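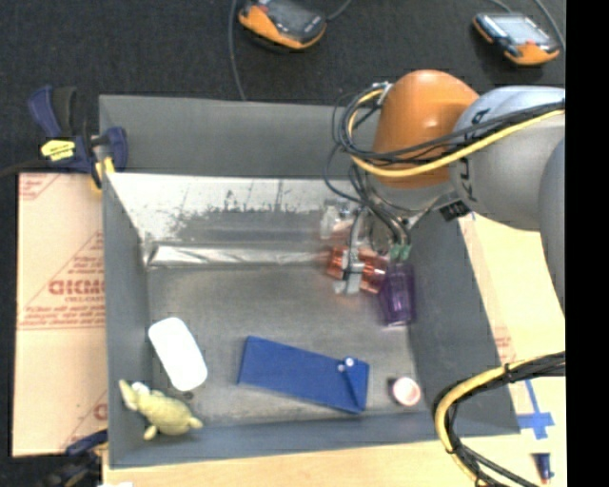
Trostach, January

Section 3. Sorting out of the gray bin

This section covers the big gray bin: where to put it, how to load it, and how to get things back out in some kind of order. It assumes you have read Section 2 and that the bin is already on its base. If you skipped Section 2, the bin is probably facing the wrong way, and you will find out at step 4.

Placing the bin

1. Set the bin so the low wall faces the person doing the sorting. The tall panel goes at the back. People like to turn it around because the tall side looks like a front. It will still hold things that way, and you will spend the afternoon reaching over it.

2. Leave elbow room on the side where the wall slants outward.

3. Check the height of the base. The Ojala base we use puts the floor of the bin at 800 mm, which suits most adults. Parveen Karunaratne, who wrote the first edition of this guide, preferred it lower and has never been talked out of it.

4. Run a hand along the inside of the low wall. If you have to lean over to touch the bottom, go back to step 1.

Note: Scuffs on the floor of the bin are normal. So are smudges on the shiny slope at the back. You may wipe the slope with a damp cloth if it bothers you. It will look lovely until the next load.

Loading

5. Put things in a few at a time. A small load spread over the floor sorts faster than a heap, whatever the heap enthusiasts on the late shift tell you.

6. Stand cups up where they will stand. A see-through purple cup near the right wall is easy to find and easy to lift. The same cup on its side under a pile is a search party.

7. Spread the rest across the front half of the floor, with gaps you could get two fingers into.

8. Push long, crumpled silvery strips to the back, at the foot of the slope. They take up a lot of room for something with so little in it, and if left in front they catch on everything you pick up.

Caution: Do not load above the low wall. Anything that rolls over it belongs to the floor, and the floor around here is swept with enthusiasm.

Taking things out

9. Start with whatever is standing. Upright pieces get knocked over early and then have to be found again.

10. Take the see-through and shiny pieces next, while the light is still on your side. Glare off the back slope makes clear plastic very hard to judge. If you can't tell where an item ends, move your head before you move your hand.

11. Work from the front toward the back. Leave the silvery strip for last and lift it by one end.

12. Put each piece in its tray as you go. The Jonda trays are marked 64 for cups and other small containers and 92 for wrap and strips. Why 64 and 92, with nothing in between, is a question we have put to Jonda - we are told it relates to the old catalog.

Note: Colored see-through pieces go in the same tray as clear ones. Copper red, purple, pink, it makes no difference at this stage. They get separated by color in Section 5, by someone with more patience.

Caution: If a piece won't come free, stop pulling. Shift whatever is next to it and try again. Most stuck items are only leaning on something.

When the bin is empty

13. Look into both back corners. Scraps of film settle there and are close to invisible against the gray.

14. Wipe the floor with a dry cloth. Do not use Privine polish. It was tried once, in the training room, and for the rest of that month everything slid gracefully to one end.

15. Write the tray numbers on the log sheet before you load again. If the pen is missing, see Section 7, which is mostly about the pen.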